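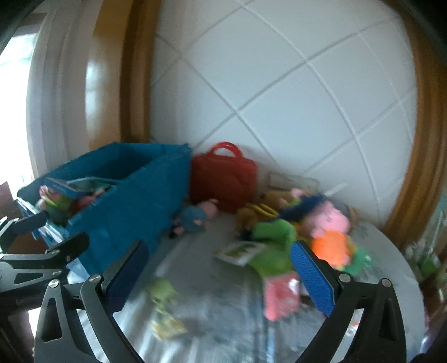 Hello again to everyone on the support desk, and thank you for picking this one up so quickly last time. The trouble is still with the shipping labels in Fadska. When I print a single order, the label comes out fine, but when I print a batch, every label after the first one carries the address of the first customer. I'm trying to get the soft toys listed and sent out before the holidays, the ones on the round grey table, and as things stand I can only do it one label at a time, with a cup of tea going cold next to me.

Ticket 3807
Opened by: Liv Wallin
Product: Fadska order manager, with Koller label printer
Status: Solved
Last updated: Nov 29, 2019

What I have tried so far
Turned the printer off and on (twice, the second time with the cable out as well). Removed the Koller driver and put it back. Printed the same batch to a PDF, and the PDF has the same wrong addresses in it, so I've stopped blaming the poor printer. My neighbor's laptop does it too when I log in there. It worked perfectly well in July, and I'm fairly sure I haven't changed any settings, though I did let Fadska update itself when it asked me to.

Reply from Omid Abbasi
Hi Liv, thanks for such a careful write-up, and the PDF test was a very good idea. It tells us the mix-up happens before anything reaches the Koller. Could you open Settings, then Templates, and tell me what it says next to "Address source"? Please also let me know how many orders are in the batch when it goes wrong.

Reply from Liv Wallin
It says "Saved recipient." I've never touched that, or not knowingly! It goes wrong with any batch, even one with just 2 orders in it. The big one I gave up on had 30.

Reply from Omid Abbasi
That's the one, I think. "Saved recipient" holds on to the first address it reads and keeps using it. Please change it to "Order recipient," press Save at the bottom of the page (it's easy to miss, you have to scroll), then log out and back in. Try the two-order batch first and look at it on screen before you use up any labels. I've asked Sabina Sultana on our template team whether the update could have switched it.

Reply from Liv Wallin
Oh, that did it! Both addresses right on screen, then both right on paper, and then I got brave and ran all 30. I went through them against the order list and every one matches. Thank you so much, Omid, and please thank Sabina too.

Note from Sabina Sultana
Confirmed. The update resets custom templates to "Saved recipient." Fix goes into the next release. Until then, shops with their own label template should check the setting after updating.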